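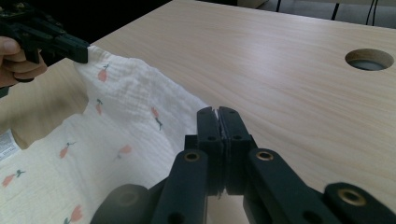
호블란드(Hovland), 12월

보낸 사람: Liv Hedlund
받는 사람: 가제수건 나눔 메일링리스트
제목: Re: 당근 무늬 천, 접는 크기와 세탁

리브입니다. 로컨 님이 물어보신 것부터 답합니다.

> Lorcan Corrigan 님이 쓴 글:
> 당근 무늬 흰 모슬린을 받았습니다. 두 가지가 궁금합니다.
> 첫째, 지난번 민무늬 천처럼 네 번 접으면 되는지, 아니면
> 바구니 크기에 맞춰 세 번만 접는지요.
> 둘째, 한 번 빨고 나서 접어야 하나요? 저희 집 건조기에 넣었더니
> 민무늬 쪽은 꽤 줄었습니다. 라벨은 떼는 게 나은지도 알려주세요.
> 그리고 다음 모임 때 큰 탁자를 쓸 수 있습니까?

접는 횟수는 세 번입니다. 반으로 접고, 다시 반, 마지막에 길이 쪽으로 한 번 더 접습니다. 네 번 접으면 가운데가 두꺼워져서 Folero 상자 뚜껑이 뜹니다. 지난번에 그렇게 보낸 상자 2개가 열린 채로 도착했습니다.

천을 펼칠 때는 탁자에 대고 문지르지 말고 위쪽 모서리를 잡아 한 번 들었다가 내려놓으세요. 표면이 쪼글쪼글한 천이라 손바닥으로 밀면 한쪽만 늘어나고 접었을 때 변이 안 맞습니다. 주름은 다 펴지 않아도 됩니다. 다림질은 하지 않습니다.

세탁은 접기 전에 한 번 합니다. 찬물, 세제는 평소의 절반, 섬유유연제는 넣지 마세요. 건조기 대신 널어서 말려 주세요. 민무늬 천이 줄어든 것은 저도 겪었는데, 우리 집에서는 한 변이 9밀리미터 짧아졌습니다. 당근 무늬 천은 아직 건조기에 넣어 본 사람이 없는 것 같습니다. 해 보신 분은 결과를 적어 주세요.

흰색 작은 케어 라벨은 떼지 않습니다. 받는 쪽에서 세탁법을 확인할 때 씁니다. 접을 때 라벨이 안쪽으로 들어가게만 해 주시고, 피부에 닿는 게 싫다는 분께는 실밥을 따라 자르라고 쪽지에 적겠습니다. 쪽지 문안은 Clikier 폴더에 올려 두었습니다.

무늬 방향은 신경 쓰지 않으셔도 됩니다. 당근이 이쪽저쪽을 보고 있어서 위아래를 맞출 수가 없습니다. 초록 잎이 겉에 나오면 보기에는 좋은데, 맞추느라 시간을 쓰지는 마세요.

탁자는 쓸 수 있습니다. 밝은 색 나무 탁자이고 구석에 동그란 전선 구멍이 있습니다. 작은 옷핀이나 끈을 그 근처에 두면 아래로 빠지니 반대쪽에 놓아 주세요. 천을 올리기 전에 마른 걸레로 한 번 닦으면 됩니다.

남은 수량을 적습니다. 민무늬는 298장을 접어서 상자에 넣었고, 당근 무늬는 200장이 Liruvel 창고에 있습니다. 가져가실 분은 오전 중에 메일을 주세요. 오후에는 제가 답을 못 합니다.

한 가지 빠뜨렸는데, 끈은 이번에 초록색 대신 흰색입니다. 초록색이 물이 빠진다는 얘기가 있어서 바꿨습니다.

리브

읽는 시간 2분
공유 2 · 댓글 9
문의: 목록 관리자에게 회신 | © 가제수건 나눔 메일링리스트 | 맨 위로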